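How to sort out a small parts store in an afternoon

I put this off for years. The shelf at the back of the Stostirbridge workshop had turned into one long heap of screws, brackets, springs and odd washers, and every job started with ten minutes of rummaging. I finally cleared it in February, and a few people have asked how I went about it, so I've written it down.

Start by tipping everything out. Yes, all of it! Use a big table if you've got one, or an old sheet on the floor. Pull out the obvious rubbish first (stripped screws, bent nails, that mystery plastic clip) and don't stop to think about it for long.

Next, make rough piles by job, so plumbing bits go together, then electrical, then wood fixings. I tried sorting by size the first time and it was hopeless, I ended up with 14 piles and no idea where the hinges should go.
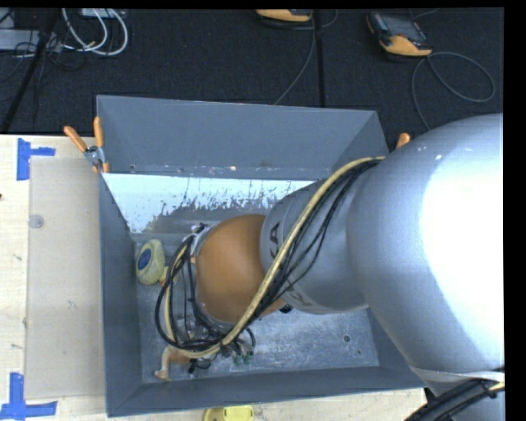 An open metal bin on a pale wooden tabletop.

Now pick your containers. Open ones are best for anything you grab a lot, and lidded tubs are fine for the rest. Mine are a mix of Bredska tubs and old biscuit tins. Leave each one a third empty, or you'll be back where you started by the summer.

Labels come last. I write mine on masking tape with a fat marker – it peels off cleanly when you change your mind, and you will. Put the label on the front and not the lid, as lids wander.

If you've got loads of one thing, weigh it. Put ten screws on the kitchen scales, divide by ten, then weigh the whole lot. I had 482 of the same short wood screw, so I've stopped buying those.

Once a month I empty my pockets and the odds-and-ends jar back into the right tubs. It takes as long as a cup of tea.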